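Clerow Community Help > Recording and Datasets

Mixed object table: one long episode or many short ones?

Posted by ulard_bench2, 5 December 2018

We are recording teleoperated demonstrations on a two-arm setup for a sorting policy. Current set is 172 episodes, each one a full table clear at 24 frames per second. Training on these with the Zinby loader gives a policy that handles the first object well, then stalls between grasps. I held out 22 per cent for validation and the loss curve looks normal. Should I re-record as single-object episodes, or cut up what I have? Objects are left on the table in no set order and the operator picks whichever is closest.
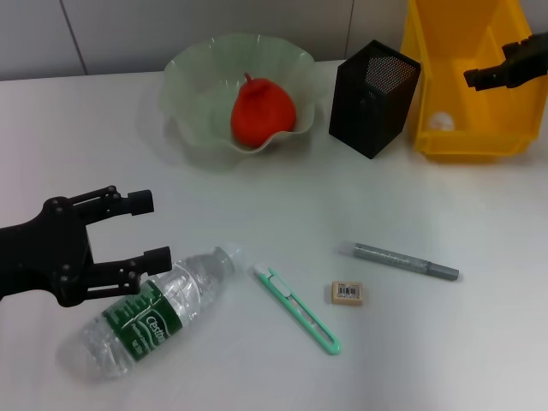 Does the loader need every episode to be the same length?

Episodes can be any length. The loader pads short ones to the longest in the batch and masks the padding out of the loss, so mixed lengths cost you memory and nothing else.

gravel_road

Cut up what you have. Put a boundary where the gripper opens after a release and keep 84 frames of overlap on each side, so the move to the next object turns up in both segments. We did this in July with 150 full clears and the stalling mostly went away. Check the operator's idle time as well. If they pause to decide what to grab next, the policy learns the pause. We trim any stretch where both arms' joint velocities stay under threshold — the default in the Clerow trimmer is too generous, so lower it.

Also fix the pick order. "Whichever is closest" is ambiguous when two objects are a similar distance from different arms, and you end up averaging over both choices.

tmk_north

Same problem here, never solved it. Following.

hopper55

Agree with cutting, disagree on the fixed order. We fixed ours left to right and the policy fell over as soon as an object was missing. Log which object was chosen and condition on that label instead. The Hầu export format has a spare text field per segment that will hold it.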